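Tovside notes, part 3: what goes into the kitchen set

I have been putting off this post because the collection tooling kept changing under me. It has settled enough to write down. Same setup as part 2: simulated kitchen island, sink in the middle, small objects on the counter, and a policy that is supposed to learn pick and place from demonstrations. Some stills from the Tovside kitchen as it stands now.

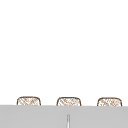
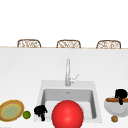
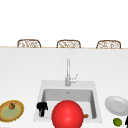 The set holds 722 demonstrations after filtering. Each one is a single pick and a single place, driven by hand through the Tinard bridge, with the full state logged at every control step and the camera views rendered afterward from the log. Rendering afterward was Melati Tambunan's suggestion and it has saved me a lot of trouble. If I want a different view, or a different resolution, I replay the log. The demonstration itself never has to be collected again. The cost is disk space for the state logs and one extra pass at the end, and I can live with both.

Replay does have a catch. The physics has to be deterministic, and mine was not. The contact solver was running on several threads, and the order of contacts changed between runs. Most episodes replayed fine. A few drifted by a centimeter or so by the end, enough for a small object to miss the bowl it had landed in the first time. I now skip physics on replay and write the logged poses straight into the renderer. It is less elegant and it works.

On variation. The room stays fixed: same sink, same counter, same wall. What changes is the object list and the start poses. Yanti Rahman argued in the comments to part 2 that a fixed room will teach the policy to read position off the background, and she is probably right. A policy that has only ever seen one faucet can use it as a ruler. I tested this in a crude way by shifting the camera sideways a few centimeters at test time, and the reach went wrong by almost the same offset. So the next batch gets camera jitter, applied at render time - another thing replay makes cheap.

Start poses are drawn from a rectangle on each side of the sink, with rejection if two objects overlap. The first version of the sampler rejected on bounding spheres, and long items pushed everything else out to the corners. I switched to oriented boxes. The old draws are still in the set, and I have marked them in the metadata so I can train with and without them.

Filtering is the part I am least happy with. The current rules:

Drop the episode if the target is not inside the goal region at the last step.
Drop it if the gripper command flips more than 12 times.
Drop it if it runs longer than 400 steps.
Trim idle steps from the start, but leave them in at the end.

The second rule catches my own bad driving. I get a shaky thumb after an hour on the controller, and the open/close signal chatters. The policy copies this faithfully if you let it. I had one training run where it would reach the object, open and close several times, and only then lift. I blamed the network for two evenings before I looked at the data.

The last rule is there so the policy learns to hold still when it is done. With the idle steps cut from both ends it kept wandering off after the place, and the success check sometimes caught it dragging the object back out.

File format: one file per episode, written by Danladi, with the poses as float32 and the commands as they came off the controller, before smoothing. Keep the raw commands. I smoothed at write time in the first batch and cannot undo it, and that batch now sits in its own folder with a filter width nobody wrote down, me included.

Still open: the Tistel labels for the language side. At present the instruction is generated from the object name and the goal name, so every sentence has the same shape. I would like to have people rewrite them by hand. I also want a split that holds out whole objects and not just poses, but the object list is short and each one I hold out hurts. I will try it with two held out first and post the numbers when the runs finish, probably in February.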